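Visit report: Clinero open morning, Besent site
2018-04-13

Clinero opened its packing hall at Besent to customers and I went along for Jansen, who are being asked to pay for the same thing. Siebe Bosman showed us round. He used the word "relief" a lot, as in relief for the staff.

The hall packs 3,000 trays a shift. It used to take 21 people and now the line has arms on it. Where did the others go? Sudville, said Bosman, the sister site. Lotte Dierckx, who has packed there for years, told me two of them had gone to Sudville. The rest she wasn't sure of.

Her own job is now to watch a screen and free the arms when they stick. I asked if it was easier. Easier on the back, she said, and duller, and she can't chat over the alarms.

New items are tried out in simulation before they reach the floor. The one on the office screen was a big, brown, speckled thing with a rounded end, tight up against a black gripper finger on pale wood.

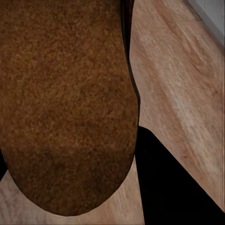 What I would ask before signing

Who clears the jams at night, and at what pay? We were promised a written answer by July.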